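Why I watched all of Pestitine in one autumn

I am not a person who follows television series. My wife is the one in our family who knows the actors, who married whom and in which season somebody left the show. But in October I had a bad knee and I had to stay on the sofa for many evenings, and so I came to Pestitine, a daily drama which was on the air when I was still a student. It has 24 seasons. I have now seen the first 12 of them, and selected parts of the others, so the title of this post is a little bit too proud.

The story is simple to tell. There is a family which owns a furniture shop in the small town of Stosach. The grandmother, played by Waltraud Böttcher, does not want to give the shop to anyone. Everybody else wants to have it. With this one question the writers filled more than 1,000 episodes, and I must say that I was bored in only a few of them.

Waltraud Böttcher is the reason to watch. She has a way of putting down a coffee cup before she says something terrible. In the early seasons she was too young for the role and they gave her a gray wig which looks bad in every close-up. After season six the wig is gone and I think the series becomes better in the same moment.

My favorite part is the long story with the locked office. For almost a full season we do not know what the grandmother keeps in there. Every Tuesday episode ended with somebody standing in the corridor.
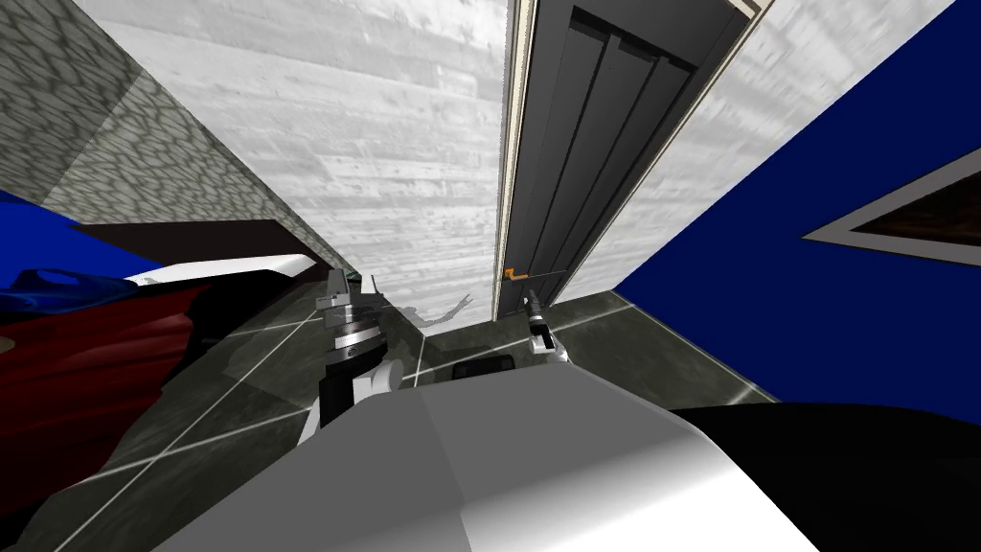 A gray paneled door with an orange handle, in a computer rendering.

When the office is finally opened, there are only letters from Guimarães, from a man she had loved before her marriage. Many viewers were angry at the time. In an old forum I found 3,000 messages under this one episode, and I have read more of them than I want to admit. People had expected money or a body. I liked the letters. Percy Bermúdez plays the man later, when he comes to Stosach as a guest, and the dinner with the whole family is for me the best half hour of the series.

After that it goes down slowly. The spin-off Grakach, about the younger son and his hotel, took away two of the good writers. There is also a twin sister, and I will not write about the twin sister.

My knee is fine again and I have less time in the evening. I have stopped at the wedding in season 19, where the grandmother arrives late and sits in the last row.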